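4. Setting up the wash programmes

Your Odura is now level, plumbed in and, with luck, no longer standing in its own puddle. If it is, go back to section 3 and look at the inlet hose again. It is always the inlet hose.

4.1 Before the first wash

1. Turn the dial to Off. The machine arrives with the dial pointing at Cottons, for reasons known only to the factory.
2. Open the tap fully. A half-open tap gives error E4, and E4 gives you a long evening with section 9.
3. Pull the drawer out until it stops. The left compartment is for the main wash, the right is for the prewash and the small one in the middle is for softener. The symbols moulded into the plastic are meant to explain this.
4. Put half a measure of powder in the left compartment. Put nothing in the drum.
5. Turn the dial to Drum Clean and press Start.

Drum Clean takes 50 minutes. The display will say 40 for a good part of that time. The display is an optimist and you will get used to it.

Note: A smell of warm rubber during the first run is normal. A smell of warm rubber during the tenth is a matter for the service line.

4.2 Choosing a programme

There are more programmes on the dial than most households will ever use. In our experience people settle on two and treat the others as decoration. These are the ones worth knowing.

Cottons. For sheets, towels and anything that has been through worse. Spins at full speed.

Everyday 40. The one you will use. Mixed colours, mixed fabrics, mixed feelings about ironing.

Woollens. Rocks the load gently in cool water. The drum stands still for long stretches, during which the machine looks broken. Leave it alone.

Quick. For clothes that have been worn once and aren't really dirty. It will not shift gravy, grass or mud, however firmly you press the button.

Zostico. Our low-foam programme, meant for liquid detergent and sensitive skin. It adds two rinses and a fair amount of time. Start it before lunch.
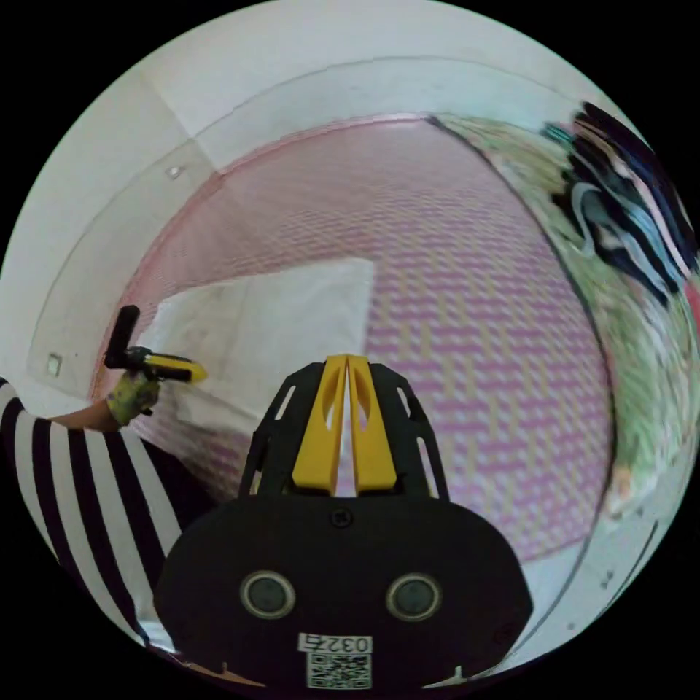
Once the dial is set, the display shows the temperature and spin speed that go with the programme. You can change either with the arrow keys, within reason. The machine decides what is within reason, and beeps twice when you have gone past it.

4.3 Saving your own programme

The Moschos range has one free memory slot, marked with a star.

1. Turn the dial to the programme nearest to what you want.
2. Change the temperature and spin speed.
3. Hold the star key until the display blinks. This takes longer than feels polite.
4. Let go. If you hold on until the second blink, the slot is wiped and you may begin again at step 1.

To use the saved programme, turn the dial to the star and press Start. The slot survives a power cut. The clock does not.

4.4 Child lock

1. Press Spin and Delay together and keep them pressed.
2. Wait for the key symbol to appear.
3. Try the Start key. Nothing should happen.

To take the lock off, do the same again. Most children of school age will have worked this out by watching you, so keep your back to them.

CAUTION: The lock covers the keys only. It does not hold the door. Check the drum before every wash, in particular if you have a cat.

4.5 Delay start

The Delay key puts off the start in steps of one hour. Set it at bedtime and the wash will be ready when you get up, as will the neighbours downstairs if you have chosen full spin.

CAUTION: Don't leave wet washing in the drum overnight and then use Delay to put off dealing with it. We can't stop you, but the smell may.

4.6 Codes you may meet during set-up

E4: Not enough water. Open the tap. If the tap is open, straighten the hose.

E7: Door not shut. Push until it clicks. If a sock is caught in the seal, it will be the sock you were looking for.

854: The drum could not balance the load. Usually one bath mat, alone. Add some towels for company and press Start.

2625: Service mode. You have pressed a combination of keys known to our engineers and to toddlers. Turn the dial to Off, wait a minute and turn it back.

Joker: Appears as a word, scrolling. It means the self-test has passed. The name was chosen by the people who wrote the software, and by the time we saw it the machines were in their boxes.

If the display shows anything else, write it down before switching off and turn to section 9.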